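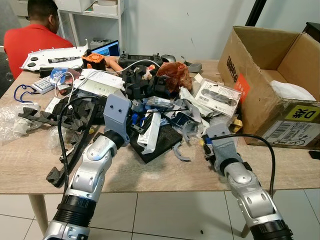

Keeping Track of Migraine: A Talk With Emmett Ridgeway

Emmett Ridgeway had his first migraine in ninth grade, during a spelling test. He thought he was going blind in one eye. The school nurse gave him a cup of water and sent him home, and his mother put him to bed with the curtains shut.

He is in his fifties now and lives in Postel, where he handles orders and returns for Tivix, a plumbing supply company. We talked at his kitchen table on a Tuesday after work. He had the overhead light off and a lamp on in the corner, a habit he says he no longer notices.

For most of his adult life he treated the attacks one at a time. He took whatever was in the drawer, lay down if he could, and went back to work the next day. "I never put two of them together," he said. "If you had asked me how many I got, I would have told you a couple a month. I believed that."

His wife asked him to start writing them down. The first full year, he counted 107 days with a headache of some kind.

"I went back over it because I figured I'd marked some twice," he said. "I hadn't."

He took the notebook to the Sedton Clinic, where he saw Dr. Todorova. She asked him what he took on those days, and how often. He had been using over-the-counter pain pills on most of them, and often a second dose before bed. She told him that taking that kind of medicine so often can lead to more headaches, and that they would need to deal with that before they could judge anything else.

"I didn't like hearing it," Ridgeway said. "Those pills were how I got through a shift. I drove home pretty annoyed."

He cut back on a schedule she wrote out for him. The first two weeks were bad. He used up sick days and slept in the spare room with a towel over the window. By the fourth week he had gone five days in a row without a headache, and he marked each one with a zero.

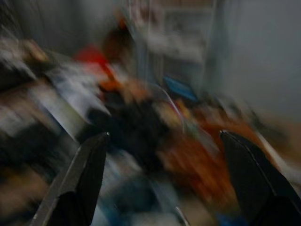 Two black gripper fingers and a motion blur.

Dr. Todorova also put him on a daily preventive medicine, and changed it once when the first one left him too tired to drive in the morning. He asked me to leave out the names of both. "People will go in asking for mine," he said. "Mine might be wrong for them."

The rest was routine. He goes to bed at the same hour on weekends as on workdays. He eats breakfast, something he skipped for years. He keeps his coffee to 200 milligrams of caffeine a day, which for him is two small cups, both before noon. He used to drink a pot on Monday and none on Sunday, and the notebook had plenty of Sunday headaches in it.

Food was less clear. He had always blamed chocolate and gave it up for a whole winter. The numbers stayed where they were. "My brother-in-law swears it's cheese with him, and maybe it is," he said. "I eat cheese."

He has kept the notebook going, though it is three notebooks now. The last time he checked there were 1736 lines, one for each day, with almost no gaps. Each line has the hours slept, the weather in a word or two, what hurt and what he took. A few have notes squeezed in at the side. One from November reads "dentist, then nothing, surprised."
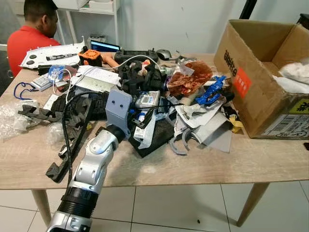

A man in a red shirt with a laptop, across from a heap of mixed objects.

I asked what he does now when an attack starts. He said the main thing is to stop early. He used to wait to see if it was a real one. Now he takes his prescription at the first sign — for him it's usually a stiff neck and a lot of yawning — and sits in a dark room for 15 minutes. Sometimes he can go back to what he was doing. Sometimes he's done for the day.

His supervisor was easier about it than he expected. Ridgeway had hidden the headaches from her for six years, and when he finally told her, she moved his desk away from the front windows and let him wear a cap.

He still gets migraines. Last year he had 41 headache days, and nine of them kept him in bed. He missed a nephew's graduation and is still sore about it.

"I don't want to tell anyone I'm cured," he said. "A guy at work asked me what the trick was, and I told him to buy a notebook and see a doctor. He looked let down."

He said he would also tell people to ask about any headache that is new or different, even if they've had migraines for years. He had one like that two summers ago, sudden and very strong, and went to the emergency room. The scan was clear. Dr. Todorova told him he had been right to go.

He sees her twice a year now, and brings the current notebook along.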